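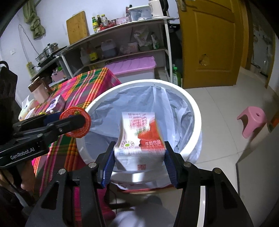

Issue 68, page 56

The Calasport Bus

So my sister calls me in February and says the lake house in Calasport is mine if I want it, and of course I say yes before she even gets to the part about the roof. I'm like that. I once bought a canoe over the phone!

I took the early bus out of Steiner with one suitcase and a bag of oranges. The driver had the heat up so high that everybody was down to their shirtsleeves by the time we hit the county line, and the woman across the aisle was knitting something green that kept sliding off her lap (I picked it up for her four times, and by the fourth we were pretty much friends). She asked where I was headed and I told her, and she put down her needles.

"The blue house?" she said. "With the piano?"

I didn't know about any piano. My aunt couldn't carry a tune across a kitchen, bless her. But the woman swore she used to hear it from the road when she walked her dog, always the same song, always stopping at the same spot, like whoever it was had to get up and check on the soup.

Well, I got there after dark, and the key stuck, and I said some words I won't repeat. I went through every room with my coat still on. Beds, lamps, 100 jelly jars on the porch, a calendar from the Stidel feed store. No piano. I laughed out loud at myself, made tea, peeled an orange and sat down on the stairs to eat it.

And then I saw the floor in the front room. Four little dents in the boards, deep ones, over by the window where you'd get the light off the lake. I put my thumb in one. It fit just right.

I called my sister back and asked her what song our aunt liked. She was quiet for so long I thought the line had dropped, and then she started to hum.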